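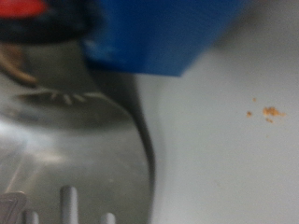
Four Hundred Lampshades and One Freight Elevator

The Plilonholm opens its survey of the Garnex lighting studio in January, and its curator has been living with 400 lampshades since spring. "I used to like lamps," she says.

Garnex made cheap, cheerful fixtures for motels and dentists, and kept every invoice. The archive runs to 3,959 sheets of paper, and she has read them all, including a long quarrel over the price of pull chains. Garnex lost. The letters get a wall to themselves.

Her favorite piece is Song, a paper pendant that folds flat enough to mail. It sold badly. "People thought it was the packaging," she says, and she won't rule out that a few customers threw it away and hung up the box.

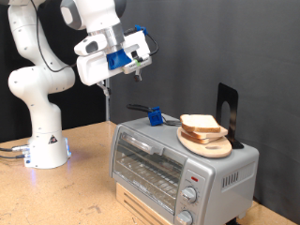
The show's designer, asked whether visitors will really want to stand under that many shades, said that only 30 would be lit at any time, and that the electrician had been firm on the point. The rest will hang dark in the long gallery, in the order they were made.

Hokura, the studio's one attempt at a luxury line, gets the smallest of the 3 rooms. The curator calls this generous. "It had a marble base and a brass neck, and it fell over," she says. She has asked for a very low plinth.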